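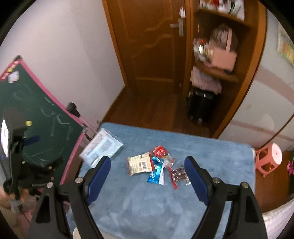 Noemi Farina had sold acoustic screens for Basley long enough to know that an office never wants what it orders. Votwood had ordered silence. It had 100 desks on one floor in Clullville, and a finance team that could hear the sales team breathing.

"We'd like them to feel separate," said Gemma D'Amico, who ran the building, "but together."

Noemi wrote down 'separate'. The panels in the Serra range came in grey, other grey, and a green that had been discontinued. Gemma chose the green.

They went up in November. By the second week finance had moved theirs forward by the width of a chair. Sales replied overnight. A man from payroll came back from lunch to find he had been given a corridor – his own, with a bin.
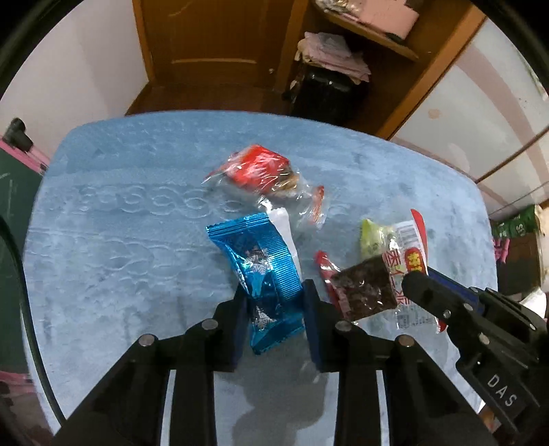 Blue packet on the blue table.

Noemi was called back to look. She walked the floor with the plan upside down, then the right way up, and preferred it the first way.

"Is it quieter?" she asked.

"Much," said Gemma. "They've stopped speaking."

From behind the nearest screen somebody coughed, and somebody behind another screen sighed at the cough. Gemma signed for 266 more panels. She asked whether any of them came with a door.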